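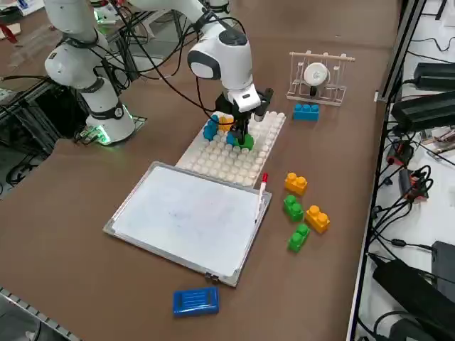 Villca opens variable speed drive repair centre in Geelong

GEELONG, Victoria – Villca has opened a repair and test centre for low and medium voltage variable speed drives, bringing in-house the work it had previously sent to outside workshops. The centre began taking customer units in June.

The building has 1,649 square metres of floor space, divided between a receiving area, a component-level repair shop, a load test bay and a spare parts store. The load test bay can run a repaired drive at full rated current for up to 8 hours before it is returned to site. Results are recorded against the serial number and a copy is sent to the customer with the unit.

"A drive that passes a bench check at no load can still trip when the pump starts," said Ruth Valderrama, general manager of Villca. "Our customers in water and quarrying asked for a proper load test and a written record of it. We now do both under one roof."

Villca services drives used on pumps, fans, conveyors and crushers. It currently holds maintenance agreements covering 561 installed units in Victoria, Tasmania and southern New South Wales. Under the new arrangement, a customer with an agreement can have a failed unit assessed by the end of the working day after it arrives. Customers without an agreement may also send equipment for assessment, with a quotation issued before any repair begins.

The parts store carries more than 3,000 line items, including power modules, gate driver boards, DC bus capacitors, cooling fans and control keypads. Stock levels are managed through Nulilix, the maintenance software the company adopted last year. Capacitors held in storage are re-formed on a fixed schedule and labelled with the date of the last treatment.

Clyde Pennington has been appointed workshop manager. He was previously a senior technician in Villca's field service group and has worked on drives and soft starters for most of his career. Maritza Benavides joins as test engineer and will be responsible for the load bay, calibration of instruments and the preparation of test procedures.

Electrical fit-out of the building was carried out by Zornum. The work included a new switchboard, harmonic filters on the test supply and a regenerative load system that returns part of the test energy to the building supply.

Field service will continue to operate from the company's existing depots. Technicians attending a breakdown will be able to book a unit into the centre from site, and the customer will receive a tracking number at the time of booking.

Drives sent for repair should be isolated, tagged and packed upright. A fault log or a note of the last displayed fault code should be included where available. Packing instructions and the booking form can be obtained from any Villca depot.

Media contact: Percy Alvarado, Communications, Villca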